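Moving to Cekdale, what do we do about the dining table?
Posted 13/10/2025 by gumboot_lil

Hi all, long-time reader, rarely post. We're moving from Wemine to Cekdale in November and I'm going round in circles over the dining table. It's a big old rectangular thing, brown, weighs a tonne, bought when we had a proper dining room. The new place has one of those combined kitchen and living areas and my other half reckons the table will eat the whole room. I love it. We've had every birthday on it and there's a burn mark from a fondue set that I'm weirdly fond of.

Removalist quoted $860 for the lot, or $153 less if we leave the table behind. Would you take it or start fresh with something smaller?

pelican_brief
Take it! You can always sell it at the other end, but you can't un-sell it. We got rid of ours before we'd even seen the new house with furniture in it and then spent $1443 on a replacement from Koubek that wobbles if you so much as butter toast on it. Still cranky about it, to be honest.

tworedchooks
Disagree with pelican, sorry. I dragged a monster table through three rentals and it was in the way at every single one. In the last place we had to turn sideways to get to the fridge (and my hips were not made for turning sideways). Sold it to a young couple, bought a round one, and dinner's been nicer ever since. People talk to each other at a round table.

gumboot_lil
Ha, the fridge thing is exactly what he's worried about. Do the legs matter? Ours come off with a big spanner, so at least it should get through the door.

pelican_brief
If the legs come off you're laughing. Put the bolts in a zip bag and tape the bag to the underside. Mark each leg with masking tape so it goes back in its own corner. And don't let anyone carry it flat, it goes on its long edge with a blanket round it.
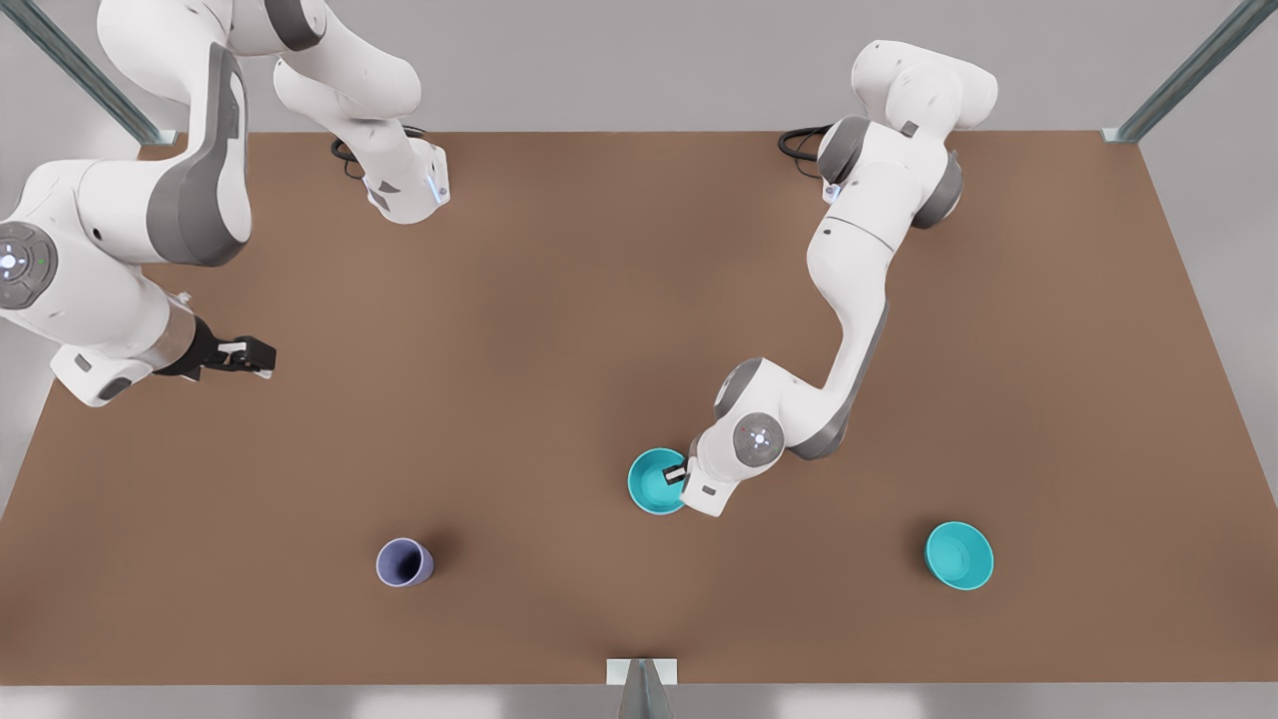
The other thing I'd do is mark out the size on the floor of the new place with painter's tape when you go for the keys. Leave it there while you walk about pretending to cook. You'll know in ten minutes whether it's going to drive you mad. Allow for the chairs being pulled out too, that's where everyone comes unstuck.

saltbush88
Seconding the tape. Also, has anyone mentioned pushing it against the wall? We've got ours long side to the wall with a bench down the back and it only comes out when the rellies are over. It's my sewing table the rest of the year.

tworedchooks
A bench against a wall is fine until the person in the middle needs the loo!! Every Christmas, without fail.

saltbush88
So sit the kids there, they go under the table anyway.

mr_crumpet
Could you cut it down? I had a bloke take a bit off each end of my nan's table and you'd never pick it. Oiled it up with the Jivetti stuff and the colour came back beautifully. It did need two coats on the fresh ends.

pelican_brief
Cut down your NAN'S TABLE? I need a lie down.

mr_crumpet
She'd have held the saw, mate. It didn't fit and now it does. It's been in my kitchen for 23 years and it gets used every day.

gumboot_lil
Oh, I don't think I could cut it, the fondue burn is right near one end! But the tape idea is a ripper. We pick up the keys a few days before the truck comes, so I've asked the removalist if we can decide on the table then. He wasn't thrilled but he said yes.

tworedchooks
Good plan. Measure the hallway as well while you're there, especially if there's a corner in it. And if you do end up selling, pop it in the Cekdale buy and swap, big tables go fairly quickly there before Christmas.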